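Robotics Software > Manipulation > Perception and Grasp Planning

Grasp planner selects cables instead of adapter bodies on power strip task

Turkix

Our laboratory operates a bimanual cell on which a learned policy is being evaluated for handling power adapters and power strips. A wrist view and the overview are attached. The perception stack consists of an instance segmentation model, a depth stage and a sampling-based grasp planner, all running at 20 Hz.

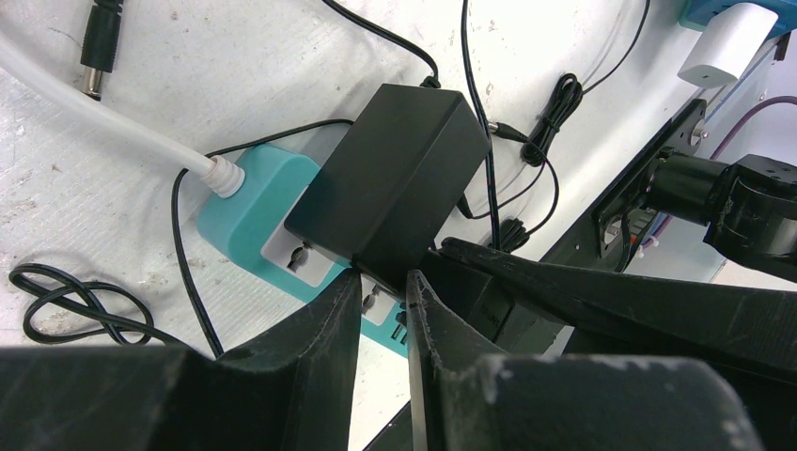
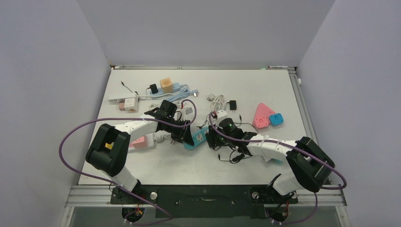
The difficulty concerns the grasp proposals generated once the arm has reached its pre-grasp pose. From the overview camera, the segmentation model separates the strips from one another without trouble. At the wrist, the masks degrade badly. Where a black adapter sits on the teal strip with black leads passing on either side of it, and the black fingers close by, the model frequently merges adapter, cable and fingertip into a single mask. The planner then treats the merged mask as one object and places its grasp axis along the cable. The teal strip itself is segmented correctly in nearly every case.

We recorded 191 attempts on black adapters during October. In 103 of them the highest-ranked grasp intersected a cable. The following has been attempted without lasting benefit:

- raising the mask confidence threshold
- retraining with additional brightness and contrast augmentation
- discarding grasp candidates narrower than a fixed width

The third measure reduced the number of poor grasps, but it also rejected valid grasps on barrel connectors, which the later stages of the task require. We would be grateful for guidance on whether this should be addressed in the segmentation model or in the planner. Replacing the fingers with a lighter color is not possible under our present evaluation protocol.

Tags: segmentation, grasp-planning, wrist-camera, cables, bimanual

Stakico

It is recommended that the two causes be separated before any further training is undertaken.

The fingertip portion of the problem does not require a learned solution. The pose of the fingers relative to the wrist camera is known from the gripper encoder and the hand-eye calibration. The finger mesh may be rendered into the image at each cycle, dilated by several pixels, and subtracted from every mask before the mask is passed to the planner. Please verify the time stamps when doing so. If the encoder reading and the image differ by more than one cycle, the rendered fingers will trail the real ones during closing and a dark border will remain in the mask. That border is sufficient to produce a spurious grasp candidate.

The cable portion is more difficult. Color offers very little when a black lead lies against a black housing, and brightness augmentation would not be expected to help. Our group obtained better results by adding a cable class with centerline annotations in place of polygons. The centerline is predicted as a separate output head, and the planner applies a cost to any candidate whose closing region crosses it. A cost is preferable to a hard rejection, as a crossing cannot always be avoided in a crowded workspace.

With respect to barrel connectors, the minimum width should be made a property of the target class and removed from the global configuration. A single value cannot serve both an adapter body and a plug.

It would also be advisable to carry the object identity forward from the overview camera. If the overview masks are reliable, the target may be selected there, projected into the wrist view, and used as a prompt for the wrist segmentation. This requires that the extrinsic calibration between the cameras be sound. An error of 13 mm at the tabletop would be enough to select a neighboring adapter.

Papadakis

Have you considered a larger segmentation model? We changed to one last year and most of our mask problems went away. I do not recall the precise settings.

Turkix

The reply from Stakico is appreciated. The finger subtraction has been implemented, and the time stamp remark proved relevant, as our encoder topic was being buffered by the logging node. Masks no longer include the fingertips. Cable annotation has been started – the centerline format is considerably faster to produce than polygons. The larger model suggested by Papadakis exceeds the memory available on our control computer and was not tested.

Pender

One addition concerning the depth stage. Thin black cables often return no valid depth, and many pipelines fill these gaps from neighboring pixels. The filled surface can join a cable to the adapter beside it even when the masks are correct. Please inspect the raw depth before the hole-filling filter is applied. If gaps are present along the leads, the filter should be disabled inside the cable class, and the planner should treat those pixels as occupied at tabletop height plus the cable diameter.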